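Workshop notebook, May, 07.40

Dishwasher salt trial, Wultstead canteen unit. Carried over from the Trolow book, where the first half of the readings are kept.

Softener regenerated overnight. Inlet hardness still higher than the Tevmont supply sheet says it should be. Dosing left at the factory setting until the second set of strips has been read. Strips from the opened tube discarded, new tube started.

Load for the first run: plates, tumblers and one tray of stainless cutlery, handles down. Long programme, no rinse aid. Spotting on the tumblers heavy near the rim, light on the base. Cutlery marked along the backs of the spoons. Knife blades clean.

Second run, same load, rinse aid at the middle setting. Tumblers better. Spoons unchanged. Tray rotated half a turn for the third run to rule out a blocked spray arm; marks stayed on the same spoons, so the arm is not the cause. Spoons nest when packed tightly and the backs do not drain. Spacing them out by hand cures it but will not survive a busy lunch.

Drying after the wash needs the same attention. Cutlery put away damp in a closed pot picks up fresh marks at the point where it stands. Perforated sides let air through; a raised base keeps the ends out of any water that collects.
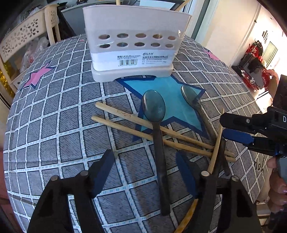
Sikora disagreed on reading the draft of this entry and wrote in the margin that the damp pot explains marks on the tips and handles only, that the spoon backs were already spotted on leaving the machine, and that the two faults should be logged apart. Accepted. Drying moved to its own sheet.

Conductivity of final rinse 489 on the bench meter, against 200 for the softened sample drawn at the tap. Hard water is getting past the valve late in the cycle. Valve seat to be taken out and checked for scale. Counter on the machine reads 3,000 cycles and the seal has no replacement date against it.

To do: order seal kit, descale seat, repeat run two with 20 spoons spaced and 20 nested. Leave dosing alone until the valve is back in.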